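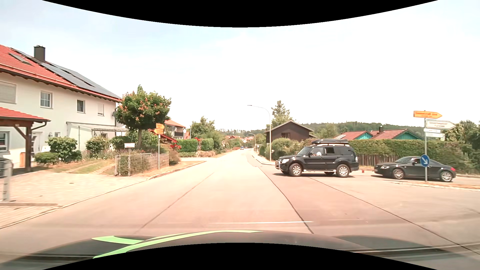 Side road junction

A side road junction is a place where a smaller road meets a bigger one, most often in a T shape. Also called a T-junction, side turning, or just "the corner". Very common in residential areas, where most trips start or end at one. The smaller road is the minor road, the other is the through road.

Layout

The minor road widens a little at its mouth so cars can turn without cutting the corner. Curbs are rounded. Where there is enough room a traffic island is put in, a raised patch with a curb around it, paved or just left to grass. The grass on these dries out early in summer, there's not much soil under it.

Islands do a few jobs at once. They split traffic going in from traffic coming out, they slow down turning cars, and they give the signs somewhere to stand. Some older ones were built only for the signs.

Signs

The round blue sign with a white arrow pointing down at an angle means pass on this side. Mounted low, so drivers see it in their headlights. Direction signs go higher on the same post, usually arrow shaped or with an arrow on them. A white arrow sign and a yellow-orange one can share a post, with smaller plates underneath. Colors and their meaning differ by country, check the local rules.

Too many signs on one post is a known problem. Drivers get a second or so to read them. In the Rumden district the older posts were cut back to 5 plates at most, and anything extra had to go on a second post.

Waiting and turning

A car coming out of the minor road stops or slows at the mouth and looks both ways. Long cars, and ones with a bull bar on the front, need to nose out further before the driver can see past a hedge. A roof box makes no difference to that but does matter for low branches and garage doors.

When two cars wait one behind the other, the second has to look again for itself once the first has gone. Following straight out is a common cause of minor crashes. Drivers on the through road should be ready to slow even when they have priority.

Hedges and fences

Hedges are the usual boundary on corner lots. They keep out noise and headlight glare, but they also block the veiw. Common rule is that a hedge within the sight triangle (the area a driver has to see across) is kept low. In practice plenty of them are tall. Trimming in April and again late in the summer is normal, birds nesting allowed for. Board fences have the same problem but at least dont grow.

Road surface

Junction surfaces wear faster than straight road. Braking, turning, and also digging: water, gas and cable lines branch off at corners, so the asphalt gets opened again and again.

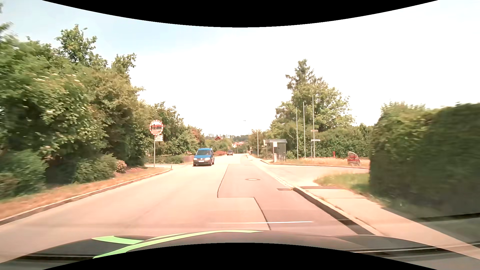
A repair leaves a patch in a different shade, with a seam around it. The seam is the weak spot. Water gets in, freezes, lifts the edge. Straight seams hold up better then ones with steps and sharp corners, but the shape follows whatever was dug up. Sealing the joint with hot bitumen helps. Two common products for this are Flodano joint tape and Cisell pour sealer, the tape is quicker, the pour lasts longer on curves.

Manhole covers have to be set level with the new surface. Too low and every passing van thumps over it. Too high and the snow plow finds it.

Drainage

Water runs to the gutter, a strip of paving along the edge, and from there into a drain grate. The gutter strip is often carried on across the mouth of the side street so that water from the minor road doesn't spread over the through road. Grates near hedges clog with leaves. The Demirtaş survey of Rumden streets checked 2212 grates and found 543 partly or fully blocked, most of them beside hedges or trees.

See also: traffic island, curb, sight triangle, asphalt patching

Last edited 9 Jul 2024

2 comments | 5 shares

Contact | Copyright | Back to top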